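Clokinska Workshop Puts Its Folding Cell on a Regular Care Plan

February 28, 2018

Anyone who has ever cleaned out the filter on a clothes dryer will have some sympathy for the crew at Clokinska, the small automation workshop on the upper floor of the old Achterberg building. Their two-armed folding cell has been handling cloth through the winter, and cloth, as every household knows, leaves a little of itself behind wherever it goes. This month the workshop finished writing down a proper care plan for the cell, and was kind enough to let us come up the stairs, drink a good deal of coffee and watch the machine being looked after.

The cell is a modest affair next to the big fenced-off lines you find in a car plant. Two dark arms work over a bright blue surface, each ending in a pair of tapered fingers, and the work consists of picking up soft things, moving them, folding them and putting them down again. Soft things are harder than they sound. A metal part stays the shape it was when you left it, but a piece of knitwear has its own ideas, and a good part of the crew's time goes into making sure that when the fingers close, they close in the same way they did the day before.

That is why the care plan starts at the very tip of the machine. The fingers are mounted on white printed plates, held with small cross-head screws, and those screws are the first thing anyone checks in the morning. The rule is to snug them by hand with a short screwdriver and then stop. Printed plastic will put up with a lot, but it doesn't care for being overtightened, and a plate that has been crushed around its screw holes will let the finger lean ever so slightly to one side. You might not see the lean with your eye. You will certainly see it in the folding, though, when one corner of every towel starts coming out a little short.

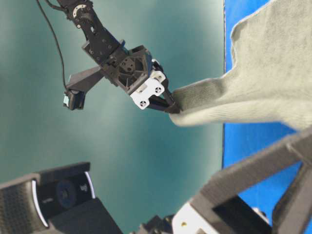

After the screws come the cables, and the crew is fussy about cables. Every wire that travels along a moving arm needs enough slack to let the joints turn through their full range, and yet too much of it will sooner or later find something to catch on. The practice at Clokinska is to move each arm slowly to its farthest reach in every direction, with the power to the fingers off, and simply watch the cable the whole way. If it goes tight at any point, it gets a longer loop. If it sags down toward the work, it gets taken in. It is slow, patient work, and it reminded this writer very much of someone hemming curtains.

The wrist camera gets its turn next. It sits out on an angled bracket beside the gripper, and a bump that moves it by the width of a fingernail is enough to throw off the machine's idea of where its own fingers are. So the bracket is checked for play, the lens is wiped with a clean dry cloth (never the one being folded, we were told, and with some feeling), and a short alignment routine is run before the day's work begins. The routine takes 3 minutes when all is well. When all is not well it takes the rest of the morning, and the coffee pot is refilled accordingly.

The part of the plan that drew the most discussion was the matter of counting. The old habit had been to clean the fingers whenever they looked as if they needed it, and everyone had a different notion of what that meant. Now the control program keeps a tally of grasps for each arm. The fingers are brushed off every 200 grasps, and at 2000 the arm goes to its parking position and waits for a person to come and take the fingers off for a proper cleaning. At 3000 it won't start a new job at all until the cleaning has been entered in the log. That last limit was put in after a busy stretch before the holidays, when the parking notice was cleared from the screen several times over by people who fully meant to come back to it.
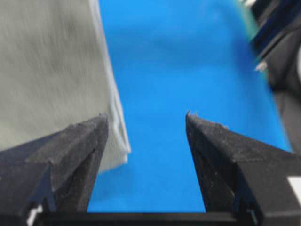
Why does a bit of lint matter on a gripper? Fibers that collect on the gripping faces change how well they hold, and with thin or layered fabric a small change in grip can mean the fingers pick up one layer when two were wanted, or let the edge slide out partway through a fold.

The brushing itself calls for nothing fancier than a soft, dry paintbrush, worked from the base of the finger out to the point so that the fluff is carried away from the joints. The crew tried compressed air early on and gave it up. It cleared the fingertips beautifully, but it also sent a fair amount of fluff up into the wrist, where it is a great deal harder to get at. For the full cleaning the fingers come off their plates, get wiped down with a barely damp cloth and are left on a rack to dry while a second set goes on. The two sets are marked with dots of paint, one dot and two dots, so that a left finger never ends up on the right by accident. It has happened, and the story is told with more laughter now than it was then.

The tabletop has its own short entry in the plan. It must be smooth and clear before a job starts, and it stays the same strong blue throughout, which helps the cameras tell where a pale cloth ends and the table begins. A previous surface in light beige was very pleasant to look at and gave a lot of trouble with anything cream colored. It has since found a second life as a cover for the workshop's lunch table, where it is doing very well.

Clokinska wrote the plan together with Dusness, the firm that looks after its machines under a yearly service agreement. Under the arrangement, the workshop's own people do the daily and weekly jobs, and Dusness comes in for the joints, the motors and anything that involves opening an arm. The line between the two was drawn rather carefully, with a page of its own in the binder. A Clokinska spokesperson told us the page had already saved an argument or two, and that the binder lives on a hook by the cell so it can't wander off to somebody's desk.

There is still some work ahead. The printed plates are due to be redrawn with slightly thicker walls around the screws, and a first batch will be tried on one arm only, so that the old and the new can be compared side by side over a few weeks of ordinary use. The crew would also like the alignment routine to save its results from day to day. At present it says whether the camera is where it should be, but it keeps no record, and a bracket that is creeping slowly out of place can pass the check quite a few mornings in a row before it finally fails one.

The care plan was prompted in part by a new customer. Brolard, the linen service on the other side of the river, plans to begin a trial with the cell in July, starting with hand towels and napkins and moving on to knitted items if those go smoothly. Brolard asked for a written maintenance schedule before agreeing to anything, and the workshop admits it might have put the job off for another season without that friendly push.

Other small shops with machines that handle fabric are welcome to a copy of the plan — it runs to nine pages, including the one about who is allowed to open what. Requests can be left at the Clokinska front desk on the ground floor of the Achterberg building. Visitors who would like to see the cell at work should ask there first, as the upstairs door is kept locked while the arms are moving.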